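Home | News | Automation | Safety | Events | Contact

July
By Estrella Camacho

Print this article | E-mail this article

Polance Suspends Fast Arm Movements After Gripper Fault

Polance has suspended high-speed operation of its robot arms at the Busden test hall after a gripper failed to hold its load during a turn. No one was injured.

The fault occurred shortly after 10 a.m., when the arm released a 4-pound package while swinging between two work stations. The package landed inside the marked safety area. Staff pressed the emergency stop and the hall was cleared for 40 minutes.

A preliminary review by Reltell, which maintains the equipment, found that the control software had accepted an outdated grip setting after a routine restart. The setting was suitable for slow movements but did not supply enough force at full speed. The same setting was found in 153 of 200 stored work programs - all of which have been withdrawn until they can be checked.

Work at reduced speed resumed the same afternoon under direct supervision. Operators have been told to confirm the grip setting by hand before each run and to remain outside the marked area while an arm is in motion.

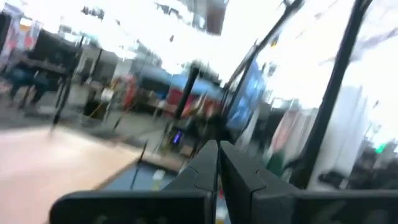 Reltell is expected to deliver a software correction before the end of the month. Galindo, the outside inspection firm, will then repeat the full-speed tests and report its findings to Polance. Fast movements will remain suspended until that report has been accepted.

Print this article | E-mail this article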